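Horkerow bets on fish to teach counting

October 2023

Toy seller Horkerow has added an ocean-themed number board to its preschool range, and the claims on the box are bigger than the fish. The company says regular play will have children "math ready" before kindergarten. It offers no study to back that up.

The board, sold under the Garo label, mixes three jobs in one: fish pegs with numbers on them, cutout numerals from 1 to 10, and a row of shapes to match. Horkerow says it tried the set with 200 families starting in February. Asked how progress was measured, the company sent a link to its parent survey, which asks mostly whether children liked the colors.

Parents may also wonder how long a set with this many loose parts stays complete. Replacement pieces are sold only in packs of 4, and there is no way to order a single number - a odd choice for a toy that stops making sense once the 6 goes under the couch.

The blue part of the board stands for water, with a tan strip below printed with crabs, starfish and shells. Numerals and shapes lift out, and the fish stand upright in round holes.

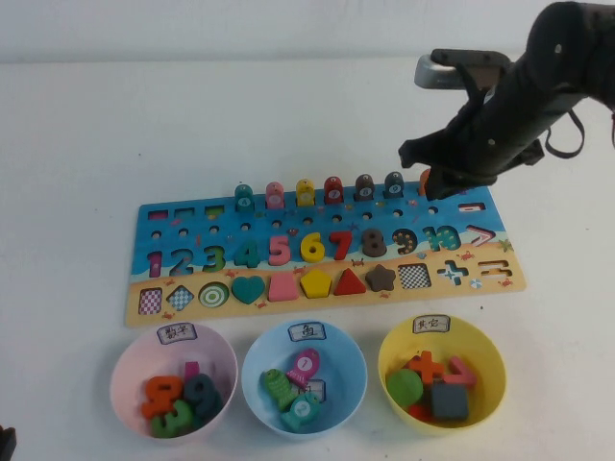 Leinonen, a reader who wrote in, said the shapes held her son's interest far longer than the numbers did, and that he has yet to use the plus sign for anything except feeding the dog.

Horkerow says a second board is planned.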